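Getting Through the April Dust: Windows, Sills and Front Steps on a Street-Side House

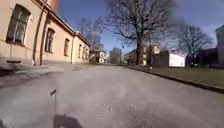
I have lived right up against a road for most of my married life, first in Haltden and then over in Drosham, and if there is one thing I can talk about until the coffee goes cold it is road dust. It starts when the ground dries out and the trees haven't leafed yet, and it keeps on until the first good week of rain. You wipe the sill in the morning and by supper you can write your name on it. I used to take it personally! Now I have a routine, and I'll pass it on the way my neighbor Waltraud Oberholzer passed most of it on to me, with a few changes of my own that she doesn't approve of.

Start outside, and start dry

The biggest mistake I made in my early years was going at a dusty window with a wet rag. All you get is mud, and then you are chasing the mud into the corners of the frame, where it sets like plaster. So before any water comes out of the house, take a soft brush (an old paintbrush with long bristles is lovely for this, the wider the better) and go over the top of the frame, down both sides, and along the sill. Then do the glass itself with a dry duster, very lightly. Don't scrub, or you'll drag the grit across the pane.

Do the windows first and sweep underneath them last. I know it's tempting to sweep first so that you have somewhere nice to stand, but you'll only be doing it twice.

Pick your hour

Sun on the glass dries your wash water before you can get to it with the squeegee, and there are your streaks. I do the street side while it's in the shade, whatever time of day that happens to be, and go around to the back when the sun moves on. A bit of high cloud is the best of all. Wind I simply won't work in, and I put the whole business off until the next calm morning — the dishes can always use doing.

The wash water

Everyone has a recipe. Mine is one bucket of lukewarm water with a small squirt of dish soap, and when I say small I mean less than you would use for a sink of cups. Too much soap leaves a film, and the film is what catches the next lot of dust. I keep a second bucket of plain water beside it for rinsing the cloth. Change the rinse water after every 2 windows, or sooner if you can't see the bottom of the bucket. I know, it's a lot of walking back and forth. I've tried stretching it and I was sorry.

Waltraud puts a splash of white vinegar in hers and swears by it. I only use vinegar on the glass and never let it run down onto a stone sill, as it can eat into some kinds of stone, limestone and marble especially. If you aren't sure what your sills are, leave the vinegar in the pantry.

Wash the frame first with its own cloth, then the glass with a clean one, top to bottom. Squeegee from the top corner across, wiping the rubber blade after each pass, and dry the edges with an old cotton dish towel that has been washed so many times it has no fluff left to give.

Painted frames

Go gently with painted wood. If the paint is flaking, brush off what's loose, wash around it and make a note to touch it up once the weather is steady. On an older house there may be lead in those bottom layers, so please don't sand or scrape until you've had it checked, and don't let the little ones play under the window in the meantime. Luzius Aigner, who painted our shutters, tests every old frame before he takes a tool to it, and I have copied him ever since.

Dark frames show every speck, I'm afraid. After washing I buff mine with a barely damp microfiber cloth and leave it at that. Furniture polish outdoors is a disaster. I did it once and had to wash the whole row again the same week.

Walls along the street

Light-colored walls get a grubby band near the bottom where the rain splashes up. A soft broom, dry, takes off more than you'd think. For what's left, use plain water and a soft brush, starting low and working up, then rinse from the top down so you don't get runs. Try a small patch somewhere out of the way first and let it dry completely before you decide whether you like it. I would keep a pressure washer well away from old plaster.

The step and the curb

Sprinkle the step with a little water from your fingers before you sweep, enough to lay the dust and no more. Sweep away from the door and pick everything up with a pan. Pushing it into the road only means it comes home with you on your shoes. If you have a grass strip by the curb, run a stiff hand brush along the stone edge too, where the old leaves pack down over the winter.

Keeping it out of the rooms

Two mats, one outside and one inside, and shake both of them away from the house. Vacuum the window tracks before you wash them (a crevice tool, or a dry toothbrush if you haven't got one). And air the rooms from the back of the house if you can, especially when the road is busy. We open up for 10 minutes early in the day and close the street side again before the traffic gets going.

Johanna Brunner wrote in to ask how often I do all this. The full wash I do twice, once in spring and once before winter. In between, the sills get a quick wipe whenever I'm passing with a cloth in my hand, and the step gets swept when I can't stand the look of it any longer.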